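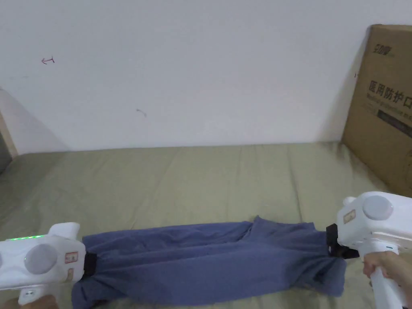

Dear Yolanda,

I promised you a proper letter by the end of August, and I do have plenty to tell! The Clestholm grant has carried us a long way since spring, and the pair of hand-held grippers is now far enough along that we spend most Wednesday evenings using them instead of taking them apart.

Clothes are still our main test, as we set out in the application. Soft, floppy things are hard on a jaw, and Faraji has reshaped the pads 4 times to get a grip he likes on thin jersey.
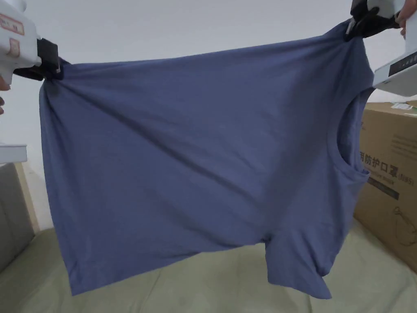 T-shirt test, one gripper to each top corner.

King-fai has been looking after the cameras on the tools (a fussy job, and he has been very patient with it). We wanted a view that takes in both fingers and a good stretch of the bed, and I think we are there now.
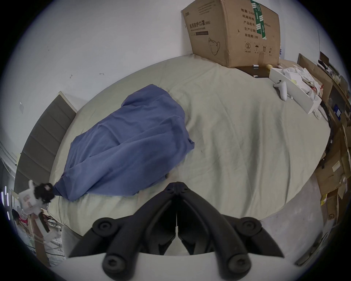 The view from the camera on one of the grippers.

Our target is 200 recorded folds, and we have passed the first 100. Akinyi goes through them at her kitchen table and keeps the notes, bless her.

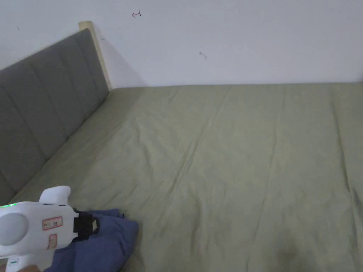

The part I would most like to fix next is the handle, which gets tiring on the wrist after a long evening. Faraji has drawn a slimmer one, and the money left under "parts" will cover printing a pair. We would also like to move on to towels and pillowcases this fall, if you are happy with that.

Receipts will follow separately, once I have found the one for the screws.

With warm thanks from all of us,
Harriet Haverford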